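Working Alongside the Kitchen Arm: Tips for Prep Staff

Collected by Olga Riquelme, Trisside canteen. Last changed 18/12/2022.

The arm has been on the prep line since April. It fetches bowls, moves them between counter and sink, and puts them away at the end of a shift. People still do the cutting, seasoning, tasting and anything with a flame. These tips come from the morning and evening crews. Add yours to the sheet by the dry store and I'll type them in.

## Before the shift

- Clear the counter down to what the job needs. The arm is slower around clutter, and it stops altogether if something leans against its bowl.
- Stack bowls by size, no more than four high. Mixed stacks jam.
- Wipe rims dry. A wet rim slips in the grip, and a greasy one is worse.
- Check the gripper pads for dried dough. Warm water and a soft brush will get it off. Don't use the green scourers, they roughen the pads.
- Run the new job in the simulator first if the layout has changed. Khairul Manurung can show you how. It takes 19 minutes for a full bowl routine and saves a lot of sweeping up.

## During the shift

- Say "hands in" before you reach across the line, even if the arm is paused. We do this for each other, not for the machine.
- Don't help it. If it has a bowl at an odd angle, let it finish or press pause. Grabbing the other side makes it correct against you.
- Keep full bowls for people. The arm takes them empty or up to a third full with dry goods. Soup, batter and dressing are carried by hand.
- Put knives on the magnetic strip, never on the counter behind a bowl.
- Terracotta and other heavy bowls go at the slow setting. Thin steel can go at normal.

## Cleaning up

- Park the arm before you spray anything.
- Use a damp cloth on the joints, then a dry one.
- Pads come off on Flaltow models with a quarter turn. Wash them in the sink with mild soap and leave them on the rack overnight.
- Write down any dropped bowl, broken or not. Hnat Vakulenko goes through the list and changes the grip height where needed.

## What has changed for us

The lifting is the main thing. On a busy day we used to move 68 stacks between the dish room and the line, and the evening crew had the sore shoulders to show for it. Most of that is gone.

What came in its place is watching. Somebody has to keep an eye on the line, and it is tiring in its own way. We tried leaving one person on it for a whole shift and it was a bad idea. Now we swap every 41 minutes, which fits between the oven loads. Set the timer on the shelf, because you will lose track.

The early start moved too. Bowls are laid out before anyone arrives, so prep begins 21 minutes later than it did. Aldana Lagos asked that those minutes not be taken off anyone's pay, and they weren't.

The dish room is quieter and some people don't like it. Javiera Durán moved from there to cold prep and had to learn the slicer from scratch. If you are moved, ask for two full shifts beside someone before you work the station alone. You are entitled to that.

## If it stops

1. Press pause, even if it looks still.
2. Take the bowl out from below with both hands.
3. Check the counter for lids, spoons and cloths.
4. Restart from the panel, slow setting.
5. If it stops again in the same spot, leave it parked and carry by hand until Hnat has looked.
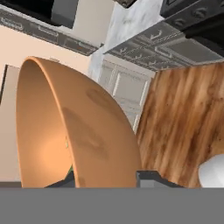 Bowl routine in the simulator, with the large orange bowl tilted above the gripper.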